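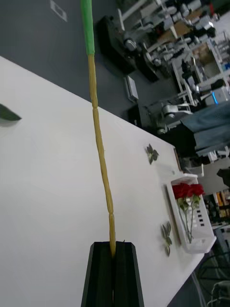 "Rosen gehen, Wäsche noch nicht"

Mebrat Moges redet schnell, wenn es um Stiele geht. Seit Oktober bringt sie in der Werkstatt von Zolell einem Roboterarm bei, Kunstblumen zu sortieren, und wer ihr eine Weile zuhört, sieht den Strauß auf dem Wohnzimmertisch danach mit anderen Augen. "So ein künstlicher Stiel ist ein kleines Biest", sagt sie und lacht. "Er ist lang, dünn, hat überall Knubbel, und oben schwankt er, wenn man ihn unten packt. Ein Mensch merkt das gar nicht. Für zwei Finger, die nur auf und zu können, ist das richtig Arbeit!"

Auf die Blumen kam sie durch einen Dekorationsladen, in dem sie als Studentin gejobbt hat. Körbe auffüllen, Blätter zusammenlesen, Rosen nach Farbe legen, jeden Abend dasselbe. "Ich habe mich damals schon gefragt, warum das keine Maschine macht. Heute weiß ich es", sagt Moges.

Ihr Kollege Maarten Meijer kümmert sich um die Software, die intern Broston heißt. Von 84 Griffversuchen am Stück sind zuletzt fünf danebengegangen, erzählt er, und man merkt ihm die Freude an. "Im Winter saßen wir noch da und haben bei jedem Stiel die Luft angehalten. Inzwischen hole ich mir zwischendurch einen Kaffee." Schwierig bleibe alles, was flach aufliegt, einzelne Blätter zum Beispiel. Da fahre der Greifer gern mal auf die Tischplatte statt unter das Blatt.

Und wie schnell geht das Ganze? Moges winkt ab. Für einen Stiel vom Tisch in den Korb braucht der Arm etwa 26 Sekunden, eine geübte Verkäuferin braucht zwei. "Wer jetzt ausrechnet, ob sich das lohnt, kommt zu früh", sagt sie. "Mich interessiert, dass er es überhaupt kann, und zwar auch dann, wenn der Stiel schief liegt. Das ist doch großartig!"

Bleibt die Frage, die ihr bei jeder Familienfeier gestellt wird: Wann räumt so ein Ding meine Küche auf? Meijer ist da vorsichtiger als seine Kollegin. Eine Küche sehe jeden Tag anders aus, meint er, und ein Glas verzeihe weniger als eine Kunstrose. Regale im Laden nachfüllen, immer die gleiche Ware, immer die gleiche Höhe, das traue er den Maschinen deutlich früher zu.

Moges möchte als Nächstes Geschirrtücher probieren. Zusammengelegt, bitte, nicht geknüllt. "Maarten sagt, das wird nichts", erzählt sie. "Die Tücher habe ich trotzdem schon von zu Hause mitgebracht."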